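FOR IMMEDIATE RELEASE

Neltley Presents the Hevdale Litter Set for Small Apartments

DRELTARD, May 20, 2019. Neltley, the maker of household goods for cats and small dogs, announces today its new Hevdale litter set. The set contains a low open tray, a slotted scoop and a lined waste container, and it will be in the stores in June. With Hevdale, the company wants to make the daily cleaning of the litter tray shorter for people who live in small apartments and who keep the tray in the bathroom, the hallway or the kitchen.

Until now Neltley was selling its trays and its scoops separately. Many customers have written to the company that after buying both they were still looking for a good place to put the waste. Some used a bucket, others a shopping bag hung on the door handle. In one letter a customer explained that she walks every morning through the whole apartment with a full scoop in her hand, and that the cat walks behind her. This letter was read aloud in the design office, and the work on the new set began soon after.

"We have made litter trays for a long time, and we were always thinking only about the tray," said Nives Russo, head of product design at Neltley. "But the person who cleans has two places to think about, the place where the scoop goes down and the place where the scoop goes up and is emptied. When the second place is far, some litter falls on the floor on the way. So we decided to design both places together."

The tray is rectangular, with raised walls, and it can be filled with any granular litter. Neltley chose a simple shape without a cover, so that the owner can see quickly if the tray needs cleaning. The walls are smooth on the inside, and the corners are rounded enough for the scoop to reach into them. For the same reason there are no ribs on the bottom, where old litter often stays.

The scoop has a flat blade with a grid of rectangular openings. Clean litter falls back through the openings into the tray and the clumps remain on the blade. The company tried three different sizes of opening before it decided. With the smallest one, a person had to shake the scoop for too long, and with the largest one the small clumps were falling back together with the litter. The middle size was chosen. It works best with clumping litter of fine or medium grain. Owners who use wood pellets should know that this scoop is not the right one for them, and Neltley says this also on the box.

The container stands next to the tray and is open, so it can be used with one hand while the other holds the scoop. It is lined with a thin bag. The edge of the bag is folded out over the rim, and when it is time to throw it away, the edge is pulled up and tied. The bag is cut longer than the container is deep, so there is enough material left for a proper knot.
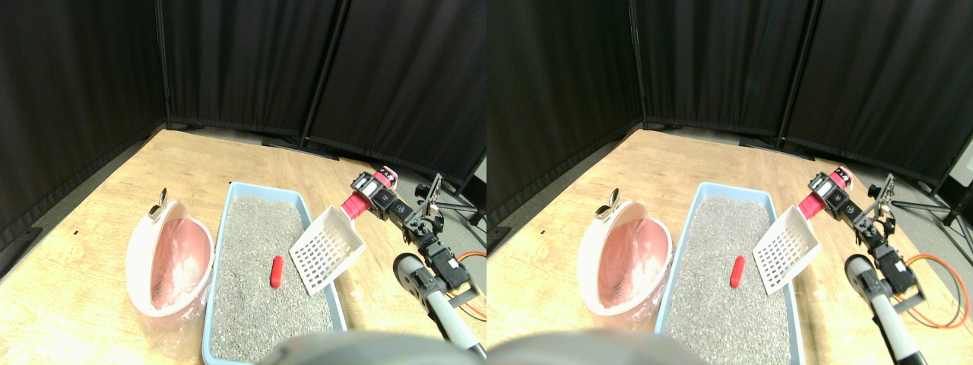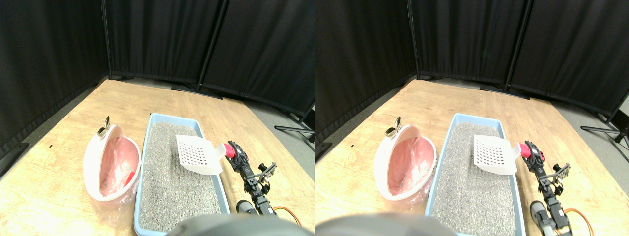

Light blue tray filled with gray litter, white slotted scoop, and the container lined with a pink bag.

The design team gave much attention to the bag. Brayan Carhuamaca, who is responsible for materials at Neltley, asked for a liner that a person can see through a little.

"If the bag is completely dark, people forget how full it is, and then they forget it for one more day," said Carhuamaca. "With a translucent bag you see it when you pass. We also wanted a color that is friendly and that you will not confuse with the bag for the kitchen trash. My mother confused them two times during the development, with the old bags. With the pink ones she did not."

Before the launch, the set was used for nine weeks in the homes of almost 40 cat owners in Dreltard and in the neighboring town of Valderrama. The participants received the set without payment and were asked to write down in a small notebook when they cleaned the tray, where they had placed the container, and what was annoying to them. The company wishes to thank them for their open words, of which there were many.

The notebooks brought several changes. The handle of the scoop is now longer than in the first version, because tall people complained about their back. The rim of the container was made wider, so the folded bag does not slide inside when something heavy falls in. The instruction sheet was also written again from the beginning, in shorter sentences, after many people asked if the bag should be changed every day. The new sheet gives a clear answer: for one cat, every second day is normally enough, and in warm weather every day is better.

Jhosep Sotelo of Valderrama used the set with his two cats in an apartment where the tray stands between the washing machine and the wall. "I had doubts, because one more thing on the floor is one more thing on the floor," said Sotelo. "But I keep it on the left side of the tray and it stays there. The cleaning I do now before coffee. Earlier I did it after coffee, or sometimes in the evening, and my wife had an opinion about this."

Advice for the first days

Cats do not always like new things near their tray. Neltley recommends placing the new tray beside the old one for a few days, with a little of the used litter mixed into the fresh one. The container can be added later, when the cat is using the new tray without hesitation. If a cat is interested in the bag and wants to play with it or chew it, the container should be kept on a shelf or in a closed cabinet and taken out only for the cleaning.

The litter should be filled to a depth that lets the scoop pass under the clumps without scratching the bottom. The scoop and the tray can be washed with warm water and mild soap. Strong cleaners with perfume are not recommended, as many cats avoid a tray which smells of lemon or pine. The scoop should dry fully before it is used again, or the fine litter will stick in the openings.

Pregnant women and persons with a weak immune system should ask their doctor before cleaning a litter tray, or should leave this work to another member of the household.

Availability

The Hevdale litter set will be sold from June in pet stores in Dreltard and Valderrama and by mail order directly from Neltley. Each set includes the tray, the scoop, the container and three rolls of liner bags. All parts can also be bought one by one, and the liner bags fit the older Neltley waste container too. Litter is not included.

"Stores asked us if they can sell only the scoop, and of course they can," said Yaneth Rengifo, sales manager. "Some people already have a tray that their cat loves, and we will not tell them to change it."

About Neltley

Neltley develops and sells products for the daily care of cats and small dogs, among them feeding bowls, brushes, carriers and litter trays. The company has its office and its workshop in Dreltard. Replacement parts for its products are kept in stock also after a model is no longer made.

Press contact

Aníbal Arango
Press and customer relations, Neltley, Dreltard
Sample sets for review can be requested from the press office until the end of June. Please include a delivery address and the number of cats in the household.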